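Play Kitchen Collection: Gallery

The Play Kitchen Collection is part of the lending service of the Urell Learning Library. It brings together toy foods, small tableware and cooking utensils for use by preschools, family centers and after-school programs. The collection was opened to borrowers in February and is kept in the ground-floor workroom, where returned sets are checked and sorted before they go back on the shelf.

This page presents the collection by group. Each group has its own shelf number and may be borrowed separately or as part of a full set. Only one photograph has been released for publication so far; the remaining groups are listed with their captions, and pictures will be added as the cataloging continues.

Page last revised: 2019-04-14

## Group 1 — Baking and Pastry

Rolling pins, cutters and felt pastries, supplied by Dolleo. The felt pieces are surface-clean only and should not be placed in a washing machine.

*Shelf 1. Loan period: 2 weeks.*

## Group 2 — Market Stall

Crates, price cards and a cash drawer with play coins. Borrowers are asked to return the coins in the zippered pouch. The price cards were redrawn this year in a larger type size for younger readers.

*Shelf 2. Loan period: 2 weeks.*

## Group 3 — Tea and Table Service

Teapots, saucers and cloth napkins from the former Boateng Nursery School, given to the library when the school moved to its new building. Several saucers show signs of long use and have been kept in the group on purpose — they are still sound, and children know them well.

*Shelf 4. Loan period: 2 weeks. May be reserved in advance.*

## Group 4 — Cooking and Mixed Foods

The largest group in the collection and the one most often requested. It combines utensils and dishes with toy fruit and pantry items, so that a class can set up cooking, serving and clearing away at a single table. Plush foods are stored in a cloth bag and hard items in the lidded bin. Please keep the two apart when packing. 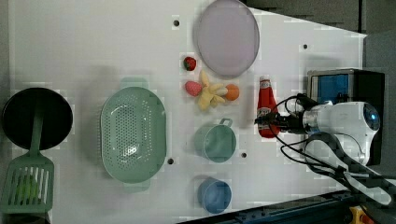
*Group 4, catalog no. 3586. Pan, slotted spatula, colander, plate and cups, with toy fruit and a ketchup bottle.*

## Group 5 — Breakfast

Toast, eggs and cereal boxes in printed card. The boxes were made by Wustus and are delivered flat; assembly instructions are enclosed. Damaged boxes can be exchanged at the desk without charge.

*Shelf 7. Loan period: 2 weeks.*

## Borrowing and Returns

Groups are lent to registered institutions only. All items should be wiped down and dried before return, and missing pieces should be noted on the packing card. Replacement fees are charged only when a group can no longer be lent without the missing item.

Requests for loans, and for permission to reproduce the photograph on this page, should be addressed in writing to Mechthild Gisler, Collections Office, Urell Learning Library. Please include the catalog number in all correspondence.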